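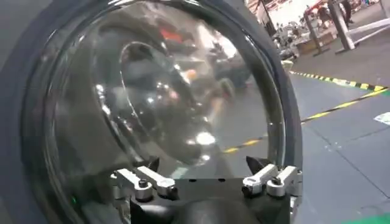 Cuando el reflejo manda: anatomía de un paro en celda

La avería no rompió nada. A media mañana de un miércoles, el brazo de la celda de Undico se detuvo con una cubierta transparente frente a la muñeca y un código de discrepancia de pose en pantalla. El registro contenía 12 paros idénticos, todos con la misma familia de piezas: cúpulas transparentes con aro negro.

El sistema de visión, un módulo Cerex montado en la muñeca, estima la posición de la pieza a partir de su contorno. Con carcasas opacas el método es estable. Una superficie curva y brillante devuelve, en cambio, las luces del techo y una imagen deformada del entorno. El estimador tomaba un arco oscuro reflejado en la cúpula por el borde del aro y desplazaba el centro calculado 33 milímetros. El límite admitido es de 2.

—El controlador hizo lo correcto —sostiene Damir Petkov, responsable de la puesta en marcha—. El error estaba en la medida que le dábamos.

El segundo fallo fue de procedimiento. Tras cada paro, el operador podía rearmar desde la consola sin comprobar el agarre. Con la pieza descentrada, un rearme a velocidad nominal puede cargar el aro por un solo lado y soltarla, o proyectarla fuera del volumen previsto. La evaluación de riesgos contemplaba la caída vertical, no la lateral. Las franjas amarillas y negras del suelo avisan a quien camina, pero no detienen una cubierta que rueda.

La corrección se aplicó en enero. El contorno se busca ahora solo en el aro, con una máscara que descarta el interior de la cúpula, y se contrasta con la apertura de los dedos. Si ambas lecturas difieren, el brazo retrocede al 25 % de velocidad y exige confirmación local. El rearme remoto quedó anulado para piezas transparentes.

Queda pendiente la iluminación. Petkov ha pedido difusores para las luminarias más próximas a la celda y quiere repetir la calibración una vez instalados. Hasta entonces, las cúpulas se procesan en lotes cortos y con un técnico junto al mando de parada.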